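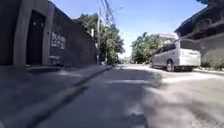

Dondale Asphalt Sealer

Dondale is a water-based sealer for worn asphalt on residential streets, shared driveways and small parking areas. It fills fine surface cracks, darkens faded pavement and slows further wear from sun and rain. It is made by Stelora and sold through trade counters and by direct order.

Where to use it

Use Dondale on asphalt that is at least 6 months old and still sound underneath. Gray, dry-looking pavement with some dust and loose grit at the surface is a good candidate once it has been swept. It can be taken right up to a concrete curb. Mask the curb face first, as the sealer stains concrete and is hard to remove after it dries.

Do not use it on concrete sidewalks, brick or pavers. Potholes and cracks wider than a pencil need to be filled first with Tautahi Crack Filler, sold separately.

Preparation

Sweep the whole area, then go back over the strip along the curb with a stiff broom. Dirt collects there and the sealer will not bond to it. Scrub oil spots with degreaser and rinse. Parked vehicles need to be moved before work starts, and the pavement under them should be checked for drips.

Let the surface dry fully. On streets with buildings or trees on one side, the shaded part dries later than the part in the sun. Go by the shaded part when deciding whether to start.

Applying

Stir the pail for 3 minutes before pouring. Pour a ribbon across the pavement and pull it toward you with a squeegee or sealer brush. Keep the coat thin. Two thin coats last longer than one heavy coat. Allow the first coat to dry to the touch before starting the second, and check it in the shade as well as in the sun.

Do not apply if rain is expected or if the pavement is below 50 degrees F. Keep foot traffic off until dry. Keep vehicles off for a full day, longer in cool weather.

Sizes

Dondale comes in a 5-gallon pail and in a 55-gallon drum. Orders for streets and lots over 3000 square feet can be filled in drums only. Drums need a lift gate or forklift at the delivery address.

Color: black
Cleanup: soap and water while wet
Storage: keep from freezing
Shelf life unopened: 3 years

Related items

Tautahi Crack Filler
Nenham Sealer Brush, 24 inch
Nenham Squeegee, replacement blade
Curb masking film, roll

Pails ship from stock. Drum orders close for the winter and open again in February.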